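Bring Back the Bottle Deposit, and Make It Worth the Trip

Sun 31 January

Where I grew up, an empty bottle was money. You carried it back to the shop, the man behind the counter looked at the neck for chips, and he gave you a coin or took it off your bill. No child left one in a ditch for long.

I now live in Dravport, which has no deposit on anything. We have blue carts at the curb, a truck every other week, and a drop-off site behind the ball fields. People here believe in recycling. They rinse their jars. They also put greasy pizza boxes and garden hoses in the cart, and the city pays somebody to pick those out again. I think we should stop leaning so hard on the cart and put a deposit on glass, and I think the deposit should be high enough that people notice it.

My interest in this started with a walk. Last August my neighbor Temitope Akinola and I spent a weekend picking up litter along the creek path. We kept a tally because she wanted numbers for the parks office. We brought in 1,171 drink containers. Many were cans, many were plastic, and a discouraging share of them were broken glass, which we could only weigh and guess at. Cans can be stepped over. Broken glass goes into dogs' feet and bike tires and stays in the dirt for longer than any of us will be here.

I wrote to the city afterward and got a polite answer saying that residents have access to curbside service. That is true. It is also no help with a bottle that someone finishes on a bench a mile from home.
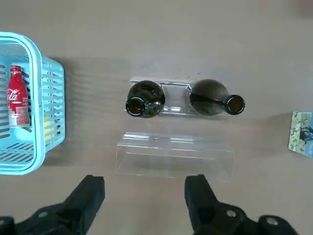
A deposit works on that bottle because it doesn't ask anyone to be good. If the person who drank it doesn't care about the money, the next person along the path might. The bottle is worth the same to both of them. Curbside collection depends on each household making the right choice in its own kitchen, every day, and getting nothing back for it. I make the wrong choice myself when I'm tired.

The usual deposit, where there is one, is too small. A nickel meant something when many of these laws were written, and it means very little now. Prices have gone up and the nickel has stayed where it was. If I were setting the amount for our town I would start at 20 cents for a glass bottle and review it every few years. I would want it to sting slightly at the register and feel decent at the return counter.

The next thing people say to me is that this is a tax. I don't agree, but I understand why it feels like one. A tax is money you don't get back. A deposit is money you get back if you return the container. What makes it feel like a tax is a bad return system, with one machine in the whole town, out of order, next to a sticky floor. If returning bottles takes up half a Saturday, people will give up the money and be angry about it, and they'll be right to be angry.

So the return side matters more than the amount. Any store that sells drinks above a certain size should take the empties back, at the same door, during the same hours. A family already goes to the grocery store every week. The bottles can ride along.

Store owners don't like this, and I went to ask one of them why. Olanrewaju Fashola runs a small market on the east side with a wall of wine and a good butcher. He told me he has 400 square feet in the back and every foot is in use. "Where do you want me to put them," he said, "on top of the onions?" He also mentioned smell, wasps in summer, and the staff hours spent counting other people's empties. I had no answer for the wasps.

He's right that a small shop shouldn't carry the same load as a supermarket. I would exempt stores his size, or let them take part for a handling fee that covers their costs. In places where the fee is too low, shops end up treating the people who bring in bottles as a nuisance. Those people are often poor, and some of them depend on the coins. They deserve to be served like anybody else in line.

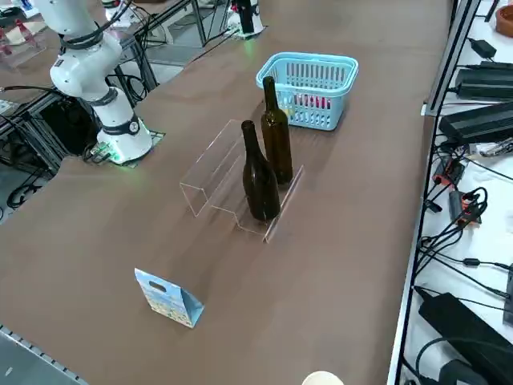

Wine is where most of these plans go soft. Plenty of deposit laws cover beer and soda and leave wine out. I have never heard a convincing reason for it. Wine bottles are heavy, they take a lot of heat to make, and they break into the same mean pieces as everything else. I suspect they were left out because the people who write the laws think of litter as something beer drinkers do. Along our creek I can say that isn't so.

Wine bottles would also be the best place to try real reuse, which I care about more than recycling. Melting down glass is better than burying it, but it is an odd thing to do to a sound bottle. We crush a finished, useful object, truck it to a furnace, and make the same object over again. Washing it would take hot water and soap.

There are people doing this already on a small scale. Ó Gríofa, the cider maker two counties north of us, takes back its own bottles by the case and washes them in a shed beside the press. They told me they reused 2,224 bottles in their last season. That is a small number and they know it. Their trouble is that the washing line sits idle most of the week. They could wash for other makers too, if the other makers used a bottle that fit the racks.

That brings me to shape, a dull subject that decides nearly everything. Every drink company wants its own bottle. One has wide shoulders, another has a long neck, another has a raised crest on the glass. The crest sells the drink, I suppose. It also means that the bottle can only ever go back to one plant, and if that plant is four states away it won't go back at all. A handful of standard shapes, shared among makers in the same region, would do more for reuse than any amount of advertising about the planet. Makers could still do what they like with the label. I pick my wine by the label anyway, and I doubt I'm alone.

A regional group called Plivusa has been trying to get small wineries to agree on two such shapes. I went to one of their open evenings expecting a sales pitch and heard two hours on label glue. Some glue comes off in a warm bath and some has to be scraped, and the scraping costs more than a new bottle. I left thinking that a rule about glue might be worth more than half the programs our city pays for now. 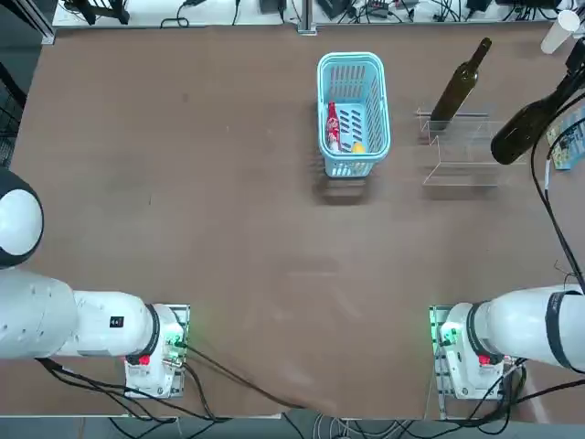 I should say what I'm unsure of. I don't know what happens to the curbside program if the deposit pulls the valuable stuff out of it. Aluminum is what pays for a lot of those routes. If every can goes back to the store, the cart holds paper and yogurt tubs, and the cost per household may rise. That is one reason I'd begin with glass, which brings in little or nothing for the city and wears out the sorting equipment. Cans could wait a few years while we see how the numbers look.

I also don't know how to deal with the county line. Maltadetti, the big discount place out by the highway, is over it by a few hundred yards. If our town alone charges a deposit, some people will drive there for their drinks, and a few will try to bring those empties back here for money they never paid. A mark on the label handles part of that. A state law would handle the rest, and I would much prefer one. But states have been talking about this for as long as I've been able to vote, and towns can at least show that it works.

There is a public meeting on the new waste contract next month. The draft runs for ten years and doesn't mention deposits once. Ten years is a long time to lock in a system that can't pick up a bottle off a bench. I'd like the city to cut the term in half, or at least add a clause that lets it change course if a deposit passes.

Temitope is bringing her creek numbers. I'm bringing a page on wine bottles and a shorter one on glue – if they'll let me read it. Mr. Fashola says he'll come and speak against me, and I've asked him to bring up the handling fee while he's at the microphone.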